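Skiter Help Community
Creator accounts and parental management

Question

Parent-managed account: what must change when the account holder reaches the minimum age?

Posted Thu 12 June

I manage a Skiter account on behalf of my daughter, who makes short dance and household comedy videos. The account was opened in my name under the parent-managed arrangement, and the profile text states this, as the rules require. She will reach the minimum age for holding her own account in September.

I should be grateful for guidance on the following matters. Is the account transferred to her automatically, or must a request be made? Will the existing followers and videos remain in place? The account is also enrolled in the gifts scheme, and the balance is paid into a bank account which I hold. I do not wish to lose the balance through an oversight, and I do not wish to breach the rules by continuing to sign in after the date of the change.

We have a small agreement with Prurwood, a clothing seller, under which she is due to appear in 5 further videos. The agreement was signed by me. I have read the help pages on ownership twice and they do not appear to deal with agreements made outside the platform.

Answer 1 (marked as accepted by the person asking)

The transfer is not automatic. A parent-managed account remains under the control of the adult who opened it until that adult submits a change of holder request. The request is found under Settings, then Account, then Who manages this account. It may be submitted before the birthday, but it will not be processed until the date of birth on record shows that the minimum age has been reached. You are advised to check that the date of birth entered at the time of opening is correct. Corrections require proof of age and are handled separately, and a transfer cannot proceed while a correction is open.

Followers, videos, comments and saved drafts are kept. The profile name is kept. The following items are reset and must be entered again by the new holder: the sign-in telephone number, the recovery email address, the list of blocked words, and the direct message settings. Direct messages will be set to the most restricted option and can be altered by the new holder only within the limits for her age group.

With regard to the gifts scheme, enrolment ends on the day of transfer. Persons under the adult age may not be enrolled in their own name. Any balance of 200 credits or more should be withdrawn before the request is submitted. A balance below that figure cannot be withdrawn in the ordinary way and must be claimed by means of the closing balance form, which is a slow process. Withdrawals are paid only to the bank account already on record, so please do not change the bank details shortly beforehand.

The agreement with the clothing seller is a private matter between you and that firm. Skiter is not a party to it and its staff will not advise on it. You should write to the firm, inform them of the date on which the holder will change, and ask whether they require a fresh signature. The paid promotion label must continue to be applied to each video in which the goods appear, whoever holds the account.

Once the transfer is complete you should no longer sign in with her details. A linked guardian profile may be set up instead. It allows you to view screen time, search settings and the list of followed accounts, but it does not show private messages.

Answer 2

The above is correct as far as I am aware. I would add that the profile text must be amended as well. The words "account managed by parent" should be removed after the transfer, and leaving them in place has led to accounts being held for review. Ours was held for 5 days for that reason, although it had more than 800 followers and no earlier warnings. No videos were lost. We had previously used Valcárcel to schedule posts in advance, and the connection had to be removed and approved again by the new holder. Scheduled posts which had not yet gone out were cancelled without notice, so it is advisable to keep copies.

Answer 3

I believe Killeck has a different rule and closes the old account altogether. I do not know whether this applies to Skiter. It may be simpler to open a new account and ask the followers to move across. My son did so and has had no difficulty, apart from losing his old videos.

This question is closed to new answers. Members who require help with a similar matter are asked to open a new question and to state the type of account concerned. 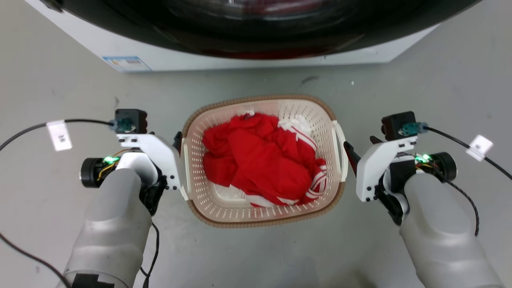
Red clothing in a laundry basket by the washing machine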